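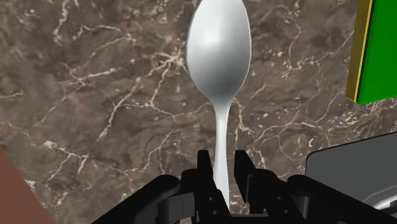 White spoon, bowl end up.

Kitchen > Countertop > Yogurt & Cheese > Gandico Yogurt Maker

Shop Recipes Spare Parts Visit Us Cart

Gandico Yogurt Maker, 32 oz
$80
Part of the Godinho range, sold by Clullesent

41 shares · 6 comments

If you have ever wrapped a pot of warm milk in two bath towels, put it in the oven with the light on and then gone to bed hoping for the best, you will understand why we have such a soft spot for the Gandico. It is a quiet little machine that holds milk at a steady, gentle warmth for as long as you ask it to. We have sold it in our shop for years now, and we still have one going in the back kitchen most nights of the week (plain for the staff, and a thicker one with a bit of cream for anybody who has had a hard day).

It makes 32 ounces at a time in one wide glass jar. We do get asked why it doesn't come with a set of small jars like many others do, and the answer is mostly washing up. One jar is one jar. It has a broad mouth, so you can get your whole hand in with a sponge, and it goes straight from the machine into the door of the refrigerator without having to be emptied into something else first.

How it works

Heat your milk on the stove until it steams, let it cool until it feels just warm, stir in a couple of tablespoons of plain yogurt from the last batch, and pour it into the jar. Set the jar in the base, put the lid on, and turn the dial to the number of hours you want. The heater switches off when the time is up and a small green light comes on. There is no beep. We asked the maker about adding one and then thought better of it, as so many people run theirs overnight.

Six hours gives you something mild and a little loose, nice for pouring over fruit. Eight is what most of our customers settle on. Go up to 13, the longest setting on the dial, and you get the sharp, tangy kind that stands up to garlic and cucumber – my own favorite, though my children will not touch it.

What comes in the box

Base unit with a fixed four-foot cord
Glass jar, 32 oz
Screw-on storage lid
Clear dome cover
Fine mesh strainer for thick yogurt
Recipe booklet by Aurora Leitão

A word about that booklet. Aurora taught an evening dairy class in our upstairs room for several winters, and the recipes are the ones her students kept asking for again. The lemon yogurt cake is very good, and so is the cold beet soup. The frozen yogurt on the last page needs more sugar than it says, in our opinion, but do try it her way first and see what you think!

Choosing your milk

Whole milk is the easiest place to start. Two percent works nicely but sets softer, and skim will set too if you whisk in a little dry milk powder before heating. Goat's milk makes a lovely thin yogurt that some people drink from a glass. Milk marked "ultra-pasteurized" can be used, though we find the texture a bit less even. For plant milks the results go up and down a good deal depending on the brand, and you will want a starter made for them. Unsweetened soy has been the most dependable in our kitchen.

Care

The jar, lids and strainer can go in the dishwasher on the top rack. The base should only be wiped with a damp cloth, and please unplug it first. If the jar has picked up a smell from a savory batch, leave it overnight with warm water and a spoonful of baking soda. Keep the base out of drafts while it is running. A cold windowsill in November can add an hour or more to the setting time.

Spare parts

We keep spare jars and strainers on the shelf. If you need a new dome cover, ask for part 1089, which fits both the current model and the older cream-colored one. Lids from the Jostbridge jars fit as well, and they come in blue, so quite a few people buy an extra one to tell the plain from the sweetened.

Warranty and returns

Two years on the base unit from the day you buy it, with your receipt. Glass isn't covered once it has left the shop, but if a jar arrives broken in the mail just send us a note and we will put another one in the box for you. Unused machines can come back within a month.

From our customers

"I bought this for my mother and ended up getting a second one for myself. She likes hers at seven hours and I like mine at ten, and now neither of us has to be polite about it." – Aravind Murthy

"Does what it should. I wish the cord were longer."

Questions about a batch that hasn't set? Bring us the jar, or write and tell us which milk you used and how long you left it. Most of the time it is a tired starter, and a fresh tub of plain yogurt puts it right. We are at the counter until 5:30 and happy to talk milk.

Add to Cart Save for Later Print this page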